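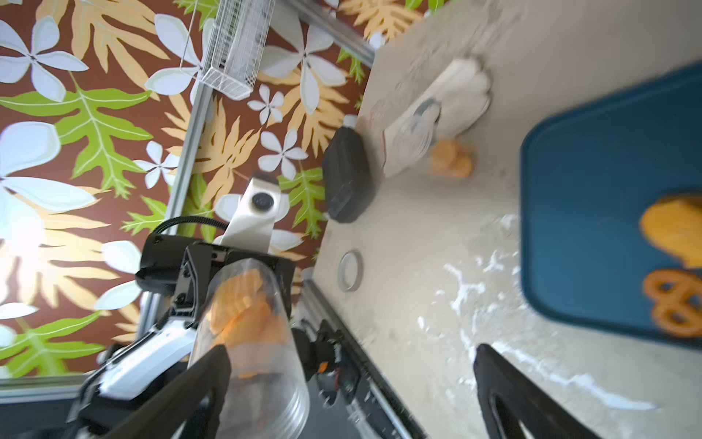
Sidra Rana told me last spring that she has never once regretted a wallpaper, only the walls she left plain. I wrote it on the back of a receipt, and that receipt is the reason you're all sitting here listening to me talk about big prints.

(Wait for people to sit down. Water. Clicker!)

So, hi. My talk is called Go Bigger, and I've got 30 minutes, and I'm going to try to leave 9 of them for questions because last time in Tondbridge I left none and got chased to the parking lot.

Start with the fear. Everybody who comes into my shop picks up the small print first. Tiny sprigs, tiny dots. It feels safe. Then it goes up on the wall, you step back to the door, and it all turns to gray fuzz. A small repeat has to be seen from close up, and who stands with their nose to the dining room wall? (Pause here. Somebody always raises a hand.)

A large flower on a dark brown ground does something else. Your eye lands on one bloom, rests, goes looking for the next one. Pale flowers on brown, a bit of lime in the leaves, a pale tabletop in front of it, and you've got plenty going on already. Please don't add a patterned rug. I mean it.

Tell the Skotholm story. Keep it short this time! Narrow hallway, no window, client wanted white. I taped up one strip of the biggest palm print I had and asked her to live with it until October. She called me before I'd gotten home and ordered the rest. (Skip the part about the dog.)

Now the boring stuff, which is really the useful stuff:

Repeat. Ask what it is before you ask the price. A big repeat means waste at every drop, and people get upset when they find that out with the paste already mixed. If you're short one roll, the new batch may not match.

Where to start. Hang the first strip where you'll look most, and let the ugly join fall behind the door. I learned this on my own bedroom and I still see that join every morning.

Samples. Get the largest one they'll sell you. Ikum sends a decent sheet, Vahidi sends a bookmark. Tape it up, look at it at breakfast and again with the lamps on. Browns go almost black at night, so check that you like that.

Paint the trim last. I've got 40 opinions on trim and you're getting one: pull the color from the leaves and leave the flowers alone.

Money, if anyone asks: the dearest room I've papered came in under 2000 dollars, labor included, and it was a big room.

(Pass the sample books around now, left side first. Get them back before the coffee break.)

Questions.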